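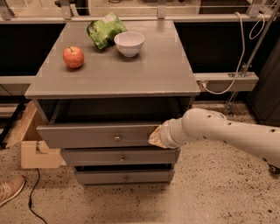
Ein roter Apfel, eine grüne Snacktüte und eine kleine weiße Schale.

Warum wird ein Apfel braun?

Du beißt in einen Apfel, legst ihn weg und gehst spielen. Wenn du zurückkommst, ist die Stelle mit dem Biss braun. Ist der Apfel jetzt schlecht? Nein, du kannst ihn noch essen. Aber was ist mit ihm passiert?

Ein Apfel besteht aus sehr vielen kleinen Zellen. Du kannst sie dir wie winzige Zimmer vorstellen. In diesen Zimmern gibt es verschiedene Stoffe, und sie sind gut voneinander getrennt. Wenn du den Apfel schneidest oder hineinbeißt, gehen die Wände von vielen Zimmern kaputt. Dann mischen sich die Stoffe, und es kommt Luft dazu.

In der Luft ist Sauerstoff. Wir brauchen ihn zum Atmen. Im Apfel gibt es einen Helfer, den man Enzym nennt. Das Enzym verbindet den Sauerstoff mit bestimmten Stoffen aus dem Apfel. So entsteht die braune Farbe. Das schwierige Wort dafür heißt Oxidation.

Und die Schale? Sie schützt den Apfel wie eine Jacke. Auf ihr liegt eine dünne Schicht aus Wachs, die der Apfel selber macht. Darum bleibt er innen hell, solange die Schale ganz ist. Fällt der Apfel auf den Boden, kann er trotzdem unter der Schale eine braune Stelle bekommen - auch durch den Stoß gehen Zellen kaputt.

Ein Versuch für zu Hause

Du brauchst einen Apfel, etwas Zitronensaft und 2 kleine Teller. Bitte einen Erwachsenen, den Apfel in Stücke zu schneiden. Lege auf jeden Teller ein Stück. Auf das eine Stück gibst du Zitronensaft, das andere lässt du so, wie es ist. Nach einer Stunde vergleichst du die Farben.

Das Stück mit der Zitrone bleibt länger hell. Die Säure bremst das Enzym, und das Vitamin C fängt den Sauerstoff ab. Deshalb gibt man in einen Obstsalat oft Zitrone hinein.

Schon gewusst?

Auch Bananen, Birnen und Kartoffeln werden braun. Manche Apfelsorten werden schneller braun als andere. Probiere es mit drei verschiedenen Sorten aus und schreibe auf, welche gewinnt!

Text: Pramila Agarwal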